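**List:** skills-lab-suturing
**Subject:** Re: Pad tearing on interrupted stitches, tail length

Coming back to the question from last month, which I said I would answer once we had gone through a full box of pads.

> We switched from the Tatora pads to the Novano ones in September and the residents are pulling through the edge of the cut more often than before. Is it the pad, or are they taking their bites too close? Also, how long are people leaving the tails? Ours are all over the place and it makes the pads hard to grade.

I think it is mostly the bites. We used 84 pads over the term at Trerham, half of one kind and half of the other, and the tearing followed the person more than the pad. Someone who tore one kind tore the other kind too. The Novano top layer does feel a little thinner to me, and it will split if you pull up on the thread while tying. Pulling flat, across the cut, solved most of it.

What we now tell people before they start:

- Enter 5 mm from the edge and come out 5 mm on the other side. We draw dots on the first pad and leave them off after that.
- Put the needle in straight down, then follow the curve. Most of the torn edges I looked at came from a flat entry that skimmed under the top layer.
- Take the bite in 2 passes if the needle won't reach across comfortably. One pass is fine later on.
- Set each knot to one side of the cut. A knot sitting right on top is hard to judge and hard to take out.

On tails, we ask for 3 mm, all of them, on every stitch. Residents cut them too short when they are in a hurry and then the knot slips when we tug it for grading. If I have to choose, I would take long over short.

We use black thread for everything. The blue from Nakajima handled the same but I couldn't see it well on the screen once the lights were up.

Two views of a running cut on the bench, needle and black thread in both:
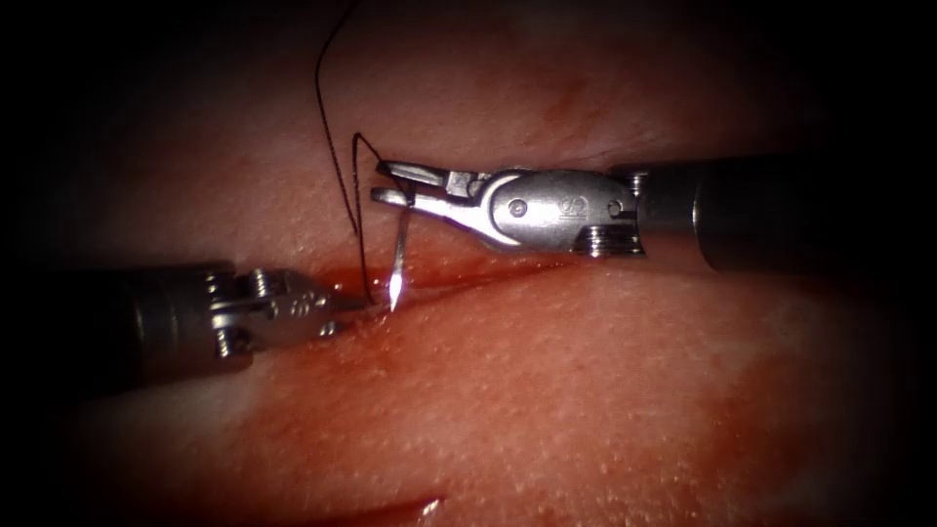
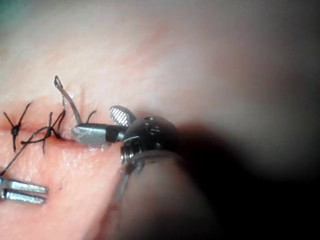 Replying on the tails: we tried 3 mm and went back to 5. Our graders lift each tail with forceps, and at 3 there wasn't enough to hold without disturbing the knot. For tearing, I agree about pulling flat. We also had trouble with pads that had been left out of the wrapper overnight. They got stiff along the cut and split no matter who was sewing, so we now open them the same morning. Has anyone tried turning a used pad over and cutting the back? Ours seem firm enough for knot practice, but I haven't let anyone grade on one yet.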